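4/13/23

Cleared the long table before lunch. The Brindcombe catalogs went back on the shelf, and the top got a wipe with a barely damp cloth. There is still a faint dark mark near the middle. I tried dish soap last week and a pencil eraser today, with no change either time. The finish looks sound over it, so I assume the stain is under the oil. Sanding can wait until May.

Next, the bottles. Lok-yiu wants them sorted before the next trip to the return point, caps on, nothing crushed, because the machine there rejects anything it can't read the label on. The dark open box is the right width for Coca-Cola bottles laid lengthwise. It is less good for the taller Tutitz ones, which end up at an angle and waste the corner. I measured the inside at nearly 300 mm across and wrote that on a strip of tape on the shelf so I don't have to do it again. 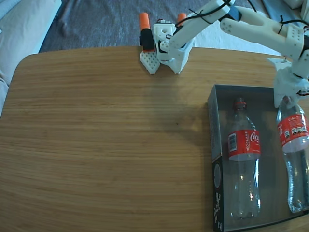 The remaining problem is residue. A bottle that was capped with a little left in it smells within days, and the smell gets into the box. New procedure: rinse with 200 ml of cold water, shake, drain upside down on the rack overnight, cap in the morning. Kuo-hua thinks draining for an hour is enough. I tried it his way with one bottle and found beads of water under the shoulder afterward, so overnight stands.

Receipt from the last return was 18 bottles, two refused, both for torn labels. Filed it in the Kerkmont folder with the others.

Still to do: a lid for the box, or a piece of cardboard cut to fit – the dust in that room is fine and settles on everything. Also ask Kuo-hua where he put the good eraser.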